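## Open day at Nisivano in June: who went?

**torvbench** wrote:

I went to the afternoon session, the one upstairs with the hand-held grippers. Writing down what I remember before it goes.

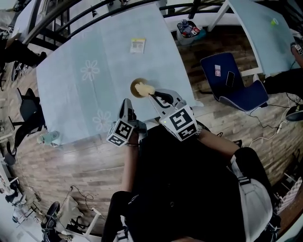
They let visitors sit down and try it after a short talk. You hold one gripper in each hand, with marker cubes on top, and do small table tasks. Mine was moving things in and out of a bowl. I got 5 tries. The first two were bad because I kept looking at my hands and forgetting where the fingertips were. By the fourth it felt close to using kitchen tongs.

The staff said they want 200 good runs of each task before they train on it. I had expected a much bigger number. No arm was running in our session. That was downstairs in the morning, and I missed it.

**plinth_09** wrote:

I was at the morning one. The arm was the Kocsis unit they showed last year with new fingers. It picked up a sponge and put it in a tray 3 times out of 6. The person running it read the score out loud each time, including the misses, and I liked that.

**Marrow Lane** wrote:

Half is not great for a sponge. Serkley had a fixed cell at their open day that did the same kind of pick all afternoon without a miss. I don't see what the hand-held stuff gets you if the arm still drops it.

**plinth_09** wrote:

The Serkley cell had the part in a fixture, same spot every time. At Nisivano they let people in the crowd put the sponge down wherever they wanted. I wouldn't compare the two.

**Marrow Lane** wrote:

Fair, I didn't know that. I'd still want to see a score over a full day. Six picks is a small sample.

**torvbench** wrote:

Agreed on the sample. I asked if they would post longer results and was told "later this summer," so we'll see.

One complaint from me: my wrists were sore by the end. The gripper is fine for a few minutes but I would not want to do a shift with one in each hand.

**gatepost** wrote:

Was that the same software as the Conda demo? I tried theirs in the spring and it lost tracking whenever I turned my wrist too far.

**torvbench** wrote:

Different, as far as I know. They told us at the start to keep the cubes facing up, so it may have the same weak point. I didn't test it.

**gatepost** wrote:

OK, thanks. Is there another session? Their page only lists the June one.

**plinth_09** wrote:

They had a sign-up sheet at the door for the fall. I put my email on it and haven't heard anything yet. Parking is behind the building if you go, and the front lot is for tenants only.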